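## Setting up your rigid heddle loom: before you warp

I wove on a Jeker for six years before I got my Una, and I still skipped half of this the first time. So go slow, put the kettle on, and clear yourself a Friday evening!

1. Clamp the loom to a table that doesn't wobble. Both clamps, please.
2. Tie the apron rods on with the cord from the kit. Keep them parallel to the beams.
3. Slot the heddle into the neutral position (the middle notch).
4. Screw the warping peg to a second table, 3 yards from the back beam.

**Caution:** Don't crank the clamps down on bare softwood. I dented Halyna's dining table that way and I'm still hearing about it. Fold a washcloth under each one.

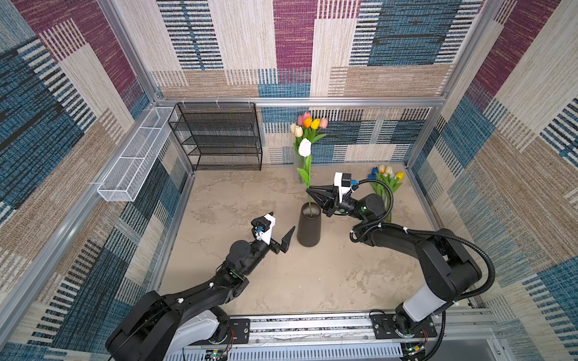

Now for color, my favorite part. Before you thread anything, decide how wide each block will be and write it down, because guessing at the loom always ends in tears (mine, mostly). Big blocks are very forgiving for beginners. I love the mix of maroon, slate blue, tan and off-white in those panels, with the fine stripes running across some blocks and up and down others, and you can borrow those colors for a plain scarf without any fancy threading at all.

5. Wind on your warp, slipping in a sheet of brown paper every couple of turns.
6. Tie on in 1-inch bundles, starting from the middle.

**Note:** A full-width scarf eats some 400 yards of yarn, fringe included. Buy the extra ball. Dye lots change, and I once had to finish a wrap in a blue that was nearly right.

Pat the warp with a flat hand. If one bundle feels saggy, untie it and pull it snug before you weave your first pick.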